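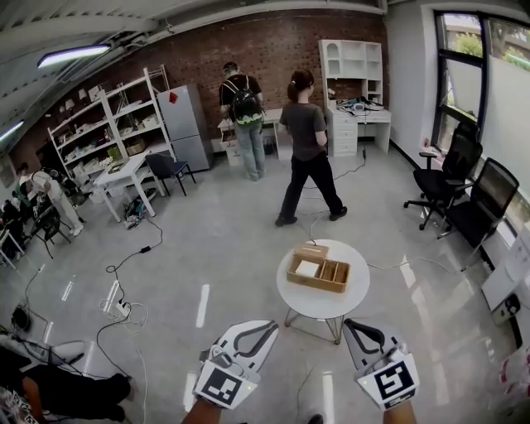 Buy the second pair before the first one breaks, was the remark from Kandpal when Ernell circulated its draft budget for hand-held grippers. The draft covered one pair and no spares. The revised plan lists 2 pairs, 40 printed marker sheets and a line for cables, which Skargate had left out of its own plan and paid for later.

Floor space came next. Nollent quotes 89 hours of recording per operator before jaw pads are due for replacement, so Ernell budgets pads by the hour and tables by the room.
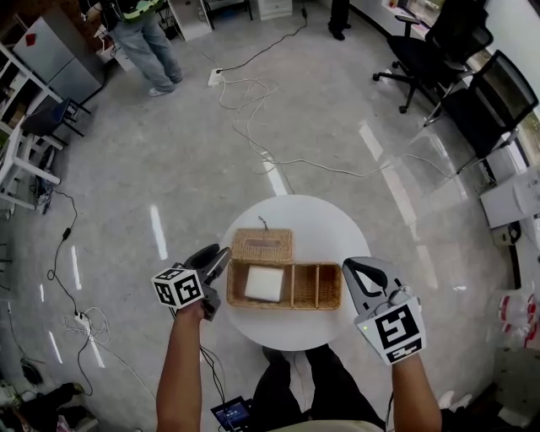
Grippers with printed markers over a wicker organizer on a round table.

Delivery is set for September. The cable line was approved without changes.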